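Clotholm Robotics Club
Hand-held gripper check, before each collecting session
Filled in by: Marisa Caputo
Checked by: Bart Bakker
Month: July

1. Housings, left and right: no cracks, screws seated. OK
Comment: one screw on the left was a quarter turn out. Tightened.

2. Fingers close evenly, no side play. OK

3. Ribbed pads behind the fingers: clean, not peeling. OK
Comment: Bart wants them replaced after 50 sessions. We are at 35.

4. Grip test on a smooth object. Hold over the table, never over the floor. OK
Comment: used the yellow mouse again. Take hold by the sides and keep the buttons clear.
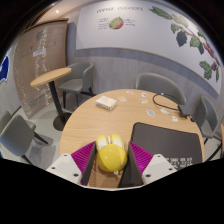 Item 4, grip test with the mouse at the round table.

5. Cables on the table kept out of the reach of the jaws. SEE COMMENT
Comment: thin black cable on the right side of the table. Move it or coil it before starting a run.

6. Chairs pushed back so the operator can walk the whole way round. NOT OK
Comment: chairs are too close in on the far side. Pull them out to the wall first.

7. Fingers of other students stay off the table while the jaws are moving. OK
Comment: remind the new members from Pilow, they reach in to fix the cards.

8. Storage card has room. OK
Comment: 1393 clips on it now. Copy to the club drive before the next session.

Items 5 and 6 to be done again before the first run. Sign below when fixed.

M. Caputo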